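Willidel Bimanual Assembly Project

The Willidel Bimanual Assembly Project is a student robotics project run by the automation stream of Willidel Polytechnic. It concerns the use of two-armed robots for small electrical assembly work, principally the connection of wire harnesses to printed circuit boards. Students enrol in the project as a capstone unit, normally in the final year of the diploma or degree program. The project is also the polytechnic's entry vehicle for the Susent Cup, an intercollegiate competition in robotic assembly.

Background

The project was authorised on 11 May 2021 as a replacement for an earlier unit on single-arm palletising. The earlier unit had relied on fixed conveyors and was considered poorly matched to local employers, most of whom carried out short production runs with frequent changeovers. Initial funding covered laboratory space, benches and one semester of technical support. A teaching guide, known as the Picard notes after the building in which it was drafted, was issued to the first cohort and has been revised in each subsequent intake.

Equipment

Work is carried out at white-topped benches in an open laboratory. Hardware in use includes equipment marked RB-Y1, together with a stereo camera head whose two lenses are stacked vertically. Whiteboards on wheeled stands are shared between groups. Cabling and tripod placement are the responsibility of each group and are inspected before powered operation.

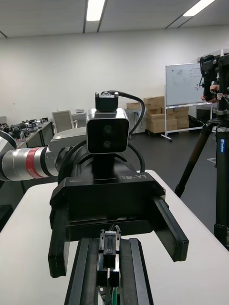 Do students need prior experience with robots to enrol?

Prior robotics experience is not required. Applicants must have passed an introductory programming subject and a basic electronics subject, and must complete the laboratory safety induction before operating any arm.

Assembly task

The standard exercise uses a populated circuit board, a white plastic enclosure and a short harness of black, green and red wires. The student group is required to have one arm grasp the harness and present it to the board, while the other is positioned to assist or observe. Groups may choose how the work is divided between the arms, but the division must be documented before the first assessed trial.

Harness handling is treated as the main technical difficulty. Flexible wires do not hold a repeatable shape, and a grasp that is satisfactory in one trial may leave the plug rotated in the next. The Picard notes recommend that the grasp be taken on the rigid body of the connector where possible, with the free wires directed away from the closing fingers. Approach speed is limited by the supervisor during early trials and raised on application. 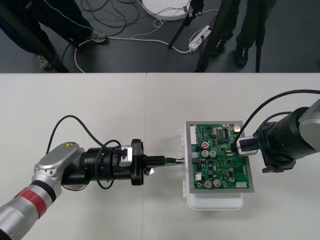 In a letter to the project newsletter, Jerau argued that the speed limit was kept in place too long and that groups learned more about wire behaviour from a quick failed approach than from a slow one. The supervisors' published response retained the limit for the first 30 trials of each group and permitted a higher setting thereafter, subject to a signed risk assessment.

Assessment

Each group is assessed on a logbook, a technical report and a demonstration. The demonstration is marked out of 100 and consists of repeated attempts at the standard exercise from varied starting positions. Marks are deducted for contact with board components, dropped harnesses and unrecorded manual intervention. Completion time is recorded but carries little weight.

The logbook must list every trial, including abandoned ones. Over 500 trials were entered by the first cohort, of which 322 were accepted as complete records. The remainder were excluded for missing start positions or incomplete fault codes. The logbook template was subsequently shortened, and the fault codes were reduced to a single page.

Starting layout

For assessed trials the harness is laid flat on the bench between the two open grippers, with the enclosure and board to one side. The connector may face any direction specified on the trial sheet. Students are not permitted to straighten the wires once the sheet has been issued.

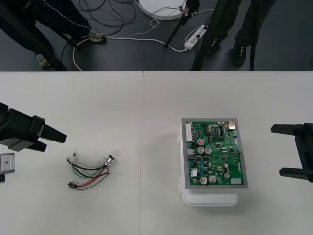
Susent Cup

Groups that pass the demonstration may be nominated for the Susent Cup. The competition uses the same general class of task but supplies an unfamiliar board and harness on the day. Teams are given a fixed preparation period, during which grasp positions may be taught but program structure may not be altered. Travel costs are met by the polytechnic for one nominated group per intake, with any further groups entering at their own expense.

See also

Bimanual manipulation
Wire harness
Printed circuit board assembly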